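Search this site
Enter keywords Go

Speaker notes: house rules for hand-held gripper work
Prindby meetup, May

1. Clear sharp things first
Rule one in our sheet. Say it slowly. If a knife is on the table, it goes in a drawer before anyone picks up a gripper. A board stays only if the task needs it.
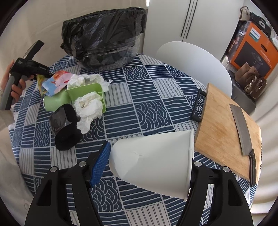

2. Keep people's hands out of the jaws
Two people at one table need to agree who moves. Call "closing" before you close. Fingers stay clear of the wrapper, cup or whatever is being picked up.

Trash sorting gets its own line in the sheet. Thin plastic folds and slips, so grip the middle of the piece and close slowly.
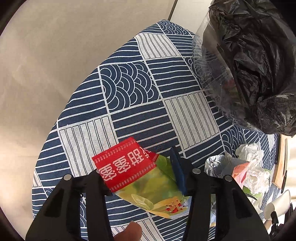
Set the bag location before starting and write it down. Stop after 3 missed grips and reset. Lejla has the log template; point to her here.

Pause for questions, then hand over to Umut.

Related
Purnix checklist, version 6
Labeling short tasks
Notes from Prudar

Comments
Golnar Talebi: Is "closing" said by both people?
Stavros Angelovski: We use the same rule for knives. Scissors too.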